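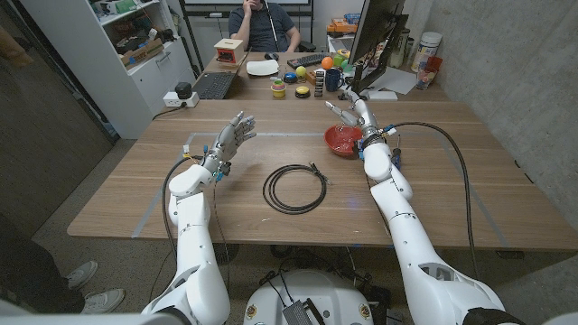 The Cable Trial

Prania sent me to Dulwood in May to find out if Ukik was worth the money. We rent out sound gear for weddings and school plays, and every piece goes out with a cable and comes back with the cable in a knot. Two people in our back room do little else but untangle and coil. Kohlhase, the firm that makes Ukik, offered a service at a monthly price: two arms, two hands, a body to hold them up, and a technician on call. Coil in, coil packed, next one.

Bogumił Szewczyk met me at the door. He was the technician on call. He had a desk behind the work table and he told me he would stay there unless something broke.

"You can stand wherever you want on this side," he said. "Keep your hands out of the tape."

The tape marked off a rectangle on the table. He laid a coiled black cable inside it and put a red plastic bowl near the robot's right hand. Then he went and sat down.

I had a form to fill in. Line one was setup time. Line two was noise. I wrote "low" for noise and then listened for a while to make sure. The arms came forward over the table and the left hand stopped upright with its fingers spread, the way a person holds up a hand to ask for a minute. I waited for it to come down. It stayed up.

"Is it stuck?" I asked.

"It's looking."

"How long does it look?"

"Until it likes what it sees," he said.

I wrote that down under Remarks.

The first try, the right hand took the coil by one loop and the other loops slid out under it. It put the cable back on the table. Bogumił came around, coiled it again with three turns of his wrist, and went back to his chair. The second try was better. The loops went into the bowl with the end hanging over the side. I asked if that counted, and he said it depended on what our contract said. Our contract didn't say anything about ends.

By 11 I had stopped looking up every time the hands moved. I asked him how many cables he had coiled since he took the job. He said he only kept a number for the robot. It was 103 for the month, counting the one I'd just seen with the end hanging out.

"You count that one?"

"I do. You don't have to."

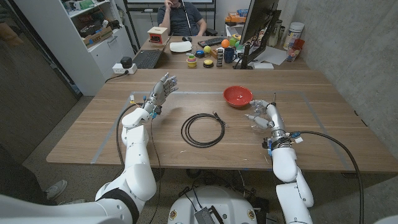 Ukik at the work table, with the cable laid out again and the bowl to the right of it.

He took a call from the main office around then. I could hear only his half of it. "Yes, she's still here," he said. "No, she hasn't said." He looked over at me and I looked at my form.

Line nine asked whether I would trust the product to work without a person in the room. I thought about Lena and Joss in our back room, who would both be out of that work if I wrote yes, and who had both asked me that morning to bring back a brochure. Lena hated coiling. She wanted the front desk. Joss was harder to read. He had shown me once how to feel for the way a cable wants to turn, and he had been patient about it, and I had never gotten it right.

"Have you ever left it alone with a cable?" I asked when Bogumił was off the phone.

"Overnight, one time. I gave it a cable and the bowl and I went home."

"And?"

"In the morning the cable was in the bowl."

"So it works."

"It was in the bowl," he said. "The log says it took it out and put it back 200 times. I never told it to quit."

I asked whether the cable was damaged. He opened a drawer, took out a cable, and handed it to me. It felt like any of ours. I coiled it over my hand and elbow, which is the wrong way, and he watched me do it and didn't say anything. Then he took it back and did it over.

I left line nine blank and asked for two brochures.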